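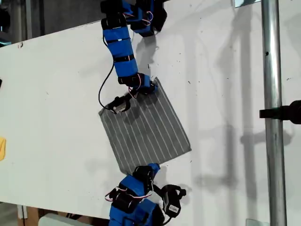
회색 줄무늬 천과 파란 팔 두 대. 위쪽 팔의 그리퍼가 천에 닿아 있는 순간.

Skatberg 작업대 갤러리
2024년 8월 12일 올림

안녕하세요! 천 접기 정책 학습을 맡고 있는 디비야 살리안(Divya Salian)이에요. 논문 쪽 페이지에는 표랑 그래프만 잔뜩 있어서, 여기에는 작업대 사진이랑 제가 하고 싶은 얘기를 좀 풀어 놓으려고 해요. 표가 보고 싶으신 분은 프로젝트 본문으로 가시면 되고요, 여기는 수다에 가깝습니다.

우선 저희가 하는 게 뭐냐면, 저가형 팔 두 대로 작은 천을 접는 동작을 사람 시연에서 배우게 하는 거예요. 팔 두 대가 마주 보는 배치는 5월부터 썼어요. 그전에는 나란히 세워 놨는데, 천의 반대쪽 모서리까지 손을 뻗다가 관절 한계에 자꾸 걸리더라고요. 마주 보게 돌려 놓고 나서는 그 문제가 많이 줄었는데, 대신 가운데에서 서로 부딪치는 새로운 문제가 생겼죠(이 얘기는 뒤에서 또 할게요).

천 고르는 데에도 시간을 꽤 썼어요. 처음에는 무늬 없는 천이었는데 접힌 층이 어디서 시작하는지 카메라 영상으로는 사람도 헷갈렸어요. 줄무늬가 있으면 접힌 면에서 줄 방향이 달라지니까 시연을 검수할 때 눈이 훨씬 편해요! 모델한테도 도움이 되는지는 따로 실험해 봤는데, 학습 데이터가 적을 때만 차이가 보였고 많아지면 거의 비슷해졌습니다. 저는 내심 줄무늬가 계속 이길 줄 알았거든요. 조금 아쉬웠어요.

시작 자세는 일부러 반듯하게 안 놓아요. 마름모처럼 돌려 놓기도 하고, 한쪽으로 치우치게 놓기도 하고요. 카르티케얀(Karthikeyan Krishnan)이 각도표를 만들어서 그 순서대로 놓고 있는데, 손으로 대충 흩뜨려 놓을 때보다 데이터가 골고루 모여요. 사람이 아무렇게나 놓는다고 놓아도 꼭 비슷한 각도로 돌아오는 버릇이 있나 봐요. 제 버릇은 시계 방향으로 살짝 기울이는 거였습니다 ㅎㅎ

그리고 모서리 잡기. 접기 연구라고 하면 다들 접는 동작을 떠올리시는데, 저희 실패 영상을 쭉 돌려 보면 접기 전에 이미 끝나 있는 경우가 제일 많아요. 그리퍼가 천 위를 스치고 지나가거나, 너무 눌러서 천이 통째로 밀려나거나. 그래서 시연할 때 규칙을 하나 정했어요. 끝이 천에 닿으면 바로 오므리지 말고 한 박자 멈추기. 원격 조종하는 사람 입장에서는 답답한데, 멈춤이 들어간 시연으로 학습한 쪽이 모서리를 훨씬 잘 잡았어요. 비말라(Vimala Devadiga) 의견으로는 멈춤 구간에서 관절값이 안정되니까 정책이 "지금이 잡을 때"라는 걸 더 또렷하게 배운다는 건데, 저는 그냥 사람이 덜 서두르게 된 덕이 크다고 봐요. 둘이 아직도 합의를 못 봤고, 본문에는 두 해석을 다 적어 뒀습니다.

시연 개수 얘기도 많이들 물어보시더라고요. 저희는 100개짜리 세트와 200개짜리 세트를 따로 학습시켜 비교했어요. 첫 번째 접기만 놓고 보면 100개로도 꽤 쓸 만했고, 두 번째 접기까지 이어서 하려면 200개 쪽이 확실히 나았어요. 첫 접기에서 조금 삐뚤어진 상태를 얼마나 다양하게 봤느냐가 갈림길인 것 같아요. 그래서 요즘은 깔끔하게 성공한 시연만 모으지 않고, 일부러 삐뚤게 접은 다음 고쳐 잡는 시연도 섞고 있어요.
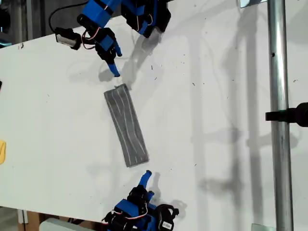
고쳐 잡는 시연은 찍는 사람 실력이 정말 많이 드러나요. 한쪽 팔이 천을 눌러 주고 있는 동안 다른 팔이 가장자리를 끌어와야 하는데, 누르는 힘이 조금만 세도 안쪽 층이 말려 버리거든요. 아닐(Anil Subramaniam)이 우리 중에 제일 잘해요. 저는 아직도 안쪽 층을 자꾸 말아 버려서 제 시연은 검수에서 떨어지는 비율이 높고요… 그래도 떨어진 것도 버리지는 않고 실패 라벨을 붙여서 따로 모아 둡니다. 나중에 성공 여부를 판정하는 모델을 만들 때 쓰려고요.

앞에서 미뤄 둔 충돌 얘기. 처음에는 두 팔의 작업 영역을 반으로 딱 갈라서 서로 넘어가지 못하게 막았어요. 안전하긴 한데 그러면 긴 변을 따라 접는 동작이 너무 어색해져요. 지금은 영역을 막지 않고, 손끝 사이가 가까워지면 양쪽 다 속도를 늦추게만 해 두었습니다. 둘 다 늦추다 보니 가끔 서로 양보하느라 가운데서 가만히 서 있는 일이 생기는데, 보고 있으면 문 앞에서 "먼저 가세요" 하는 사람들 같아요. 3초 넘게 그러고 있으면 한쪽이 먼저 물러나게 해 놨어요.

평가 방식도 중간에 한 번 바꿨어요. 원래는 접힌 모양이 목표와 얼마나 겹치는지만 봤는데, 점수는 높은데 막상 보면 위층이 울어 있는 경우가 있었어요. 그래서 겹침 점수에 더해서 사람이 직접 보고 판단하는 항목을 2개 넣었습니다. 가장자리가 맞았는지, 표면이 평평한지. 평가하는 사람은 어느 모델 결과인지 모르는 상태로 봐요. 순서는 쿠마레산(Kumaresan Rodrigues)이 섞어 주고 있고, 저는 결과가 다 모일 때까지 파일 이름도 못 봅니다.

혹시 비슷한 구성을 만들고 계신 분들께 잔소리 몇 개만 하자면요. 관절을 오가는 선은 팔을 끝까지 뻗은 자세에서 길이를 맞추세요. 접은 자세에서 예쁘게 정리해 두면 뻗을 때 당겨져서 커넥터가 빠져요(저희가 다 해 봤습니다). 서보 영점은 하루 시작할 때 한 번, 점심 먹고 나서 한 번 다시 보시고요. 흰 상판은 그림자가 생각보다 진하게 져요. 팔 그림자가 천 위로 지나가는 걸 모델이 천 경계로 착각하는 듯한 구간이 있어서, 저희는 학습할 때 밝기를 이리저리 바꿔 넣는 걸로 버티고 있어요. 조명을 제대로 고치는 게 맞는 길인 건 아는데 아직 손을 못 댔네요.

다음으로 해 보고 싶은 건 더 두꺼운 천이에요. 지금 정책을 그대로 두꺼운 천에 돌려 보니까 첫 접기는 얼추 따라가는데 그리퍼를 놓는 순간 천이 도로 펴져 버려요. 놓기 전에 한 번 눌러 주는 동작을 시연에 넣을지, 아니면 놓는 높이만 낮추면 될지 두 가지를 나란히 시험해 볼 생각입니다. 시연 파일 형식이나 각도표가 궁금하신 분은 프로젝트 페이지의 문의란에 남겨 주세요. 각도표는 카르티케얀이 정리해서 보내 드린대요!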